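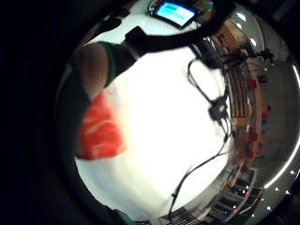
*Fig. 1: Red-orange object and a tablet on the white table*

# Planning an anniversary lunch for the Starside Club

Amanuel Sisay
Event Management, final report
6/21/22

## Background

The Starside Club is a social club for retired people. It asked our course for help with a lunch to mark its anniversary. I took on invitations, bookings and the running order. The lunch was held in April at the Balley Rooms.

## Invitations

We posted 371 invitations, using the club's membership list. Replies went to the club office by post or phone. The list had not been checked for a while and several letters came back marked "moved". The Balley Rooms can seat up to 200, so guests of members were put on a waiting list until the closing date. 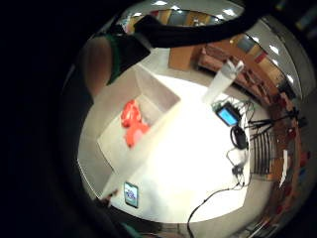
*Fig. 2: Open white box on the table*

## Costs

| Item | £ |
|---|---|
| Room hire | 354 |
| Food (Marnent Catering) | 800 |

Ticket sales paid for the food. The club paid the room hire from its own funds.

## Programme

Lunch was served first, followed by a short talk on the club's early years and then songs at the piano by the Hajdu Trio. The talk overran and the trio dropped two songs.

## What I would change

- Check the addresses before printing labels.
- Ask about diets on the reply card. We had to phone people the week before.
- Agree a finish time with the speaker in writing.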